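Chapter 2
Kitchens, Cupboards and the Work of Keeping House 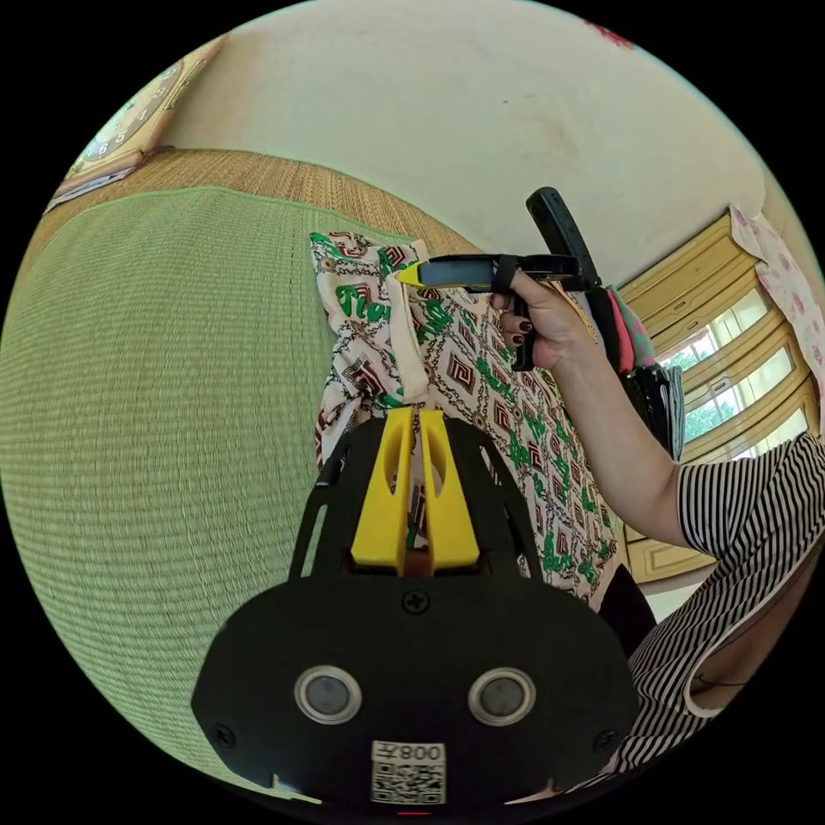 When Lenuța Husar moved to Kedstead as a young bride, her mother-in-law handed her a notebook with 551 entries in it. Some were recipes, but most were the sort of thing we hardly think of as knowledge at all: how to get candle wax out of a tablecloth, when to air the blankets (October, before the damp sets in), how long a ham will keep. She used it for the rest of her life, and she added to it, and her granddaughter still has it in a drawer.

In Chapter 1 we looked at the household as a place where money comes in and goes out. Now we want to look at the hours — all the cooking, mending, washing and looking after that goes on in a home and seldom gets written down anywhere. You have probably done some of it yourself this week, and if you are like most of us, you have left a fair bit of it to somebody else!

We will begin with two families, one in Kedstead and one in Kotedton, who kept diaries of their housework in the spring of 2000 for a study led by Ildikó Boros. Read their entries slowly, and notice who does each job as well as what the job is.

Before you start
Talk with a partner about a household task you learned by watching someone. Who was it, and how old were you?

Words to know
household, chore, unpaid work, time diary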